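The lunch box system, month two

In September I gave up on the snack drawer. It was the deep one beside the stove, and everything in it ended up crushed under the rice. I wanted the snacks out on the counter where Ariel and the kids could see what was left before asking me.

I looked at a few plastic tubs at Tramari and didn't like any of them. Then Iman Abdel Rahman offered me a wooden crate she was clearing out of her garage in Gundville. It's a pale colour, open on top, with a slot cut in the side for a handhold. I sanded the rim with 100 grit and left it unfinished.

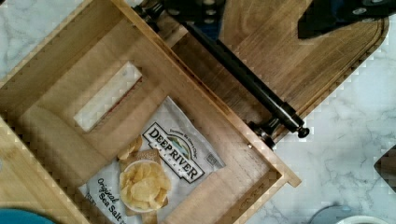 Last changed: Thursday, 13:70 readers' notes moved to the bottom

The chips are Deep River, the Original Sea Salt ones. I lay the bag flat because standing up it flops over and takes the granola bars with it. One bag goes in at a time and the rest stay in the basement — otherwise they're gone by the weekend.

Crackers get the other end of the box. Fruit stays in its own bowl, as apples roll around and bruise.

The box wipes out with a damp cloth. Crumbs collect in the corners, so I tip it over the sink on Thursday night before groceries. Kamlesh asked whether I'd put a lid on it. I won't. The drawer is going to be for tea towels once I get the rice out of it.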